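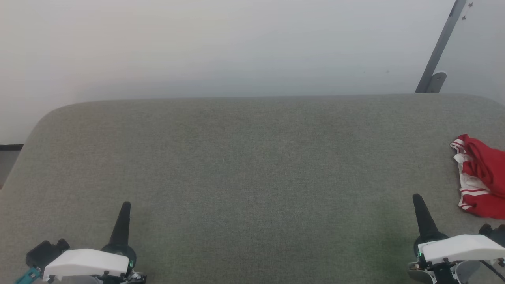 Two months with the Nado storage ottoman from Gristitz

I wasn't looking for an ottoman at all, I was looking for somewhere to put the winter blankets. We moved into a smaller apartment last year and the closet in the hall holds maybe a third of what our old one did, so the quilts had been living on top of the dryer. My brother-in-law Matúš sent me the link, and after a week of going back and forth on color I ordered the big one in their muted gray-green.

Delivery took 11 days. It came in 2 boxes, one of them heavy enough that I had to wait for the neighbor to get home. Assembly was easier than I feared – 8 bolts, four feet and a lid that drops onto its hinges – though the instruction sheet has the hinges drawn backwards, and I did put them on wrong the first time. The little wrench they give you is fine. I used my own anyway.

Now for the good part, which is the room inside! Three quilts, a wool throw, the guest pillows and my daughter's sleeping bag all fit, and the lid still closes flat. The padding is firm. I like that, and I've sat on it every morning to lace my shoes without feeling the board underneath. My husband would have liked it softer and says so often.

What I don't love is the lid. It stays up well enough if you open it all the way, but halfway it comes down fast, and I'd be careful with small children (there is a slow-close kit from Brarnix that people recommend, and I may try it in May when my sister comes to stay with her twins). The gray cloth also shows every bit of lint. I keep a roller in the kitchen drawer and go over it on Saturdays.

At $426 it isn't cheap, and I did hesitate. For a blanket box that doubles as an extra seat at Thanksgiving, I'd buy it again, only I'd choose one of the lighter colors.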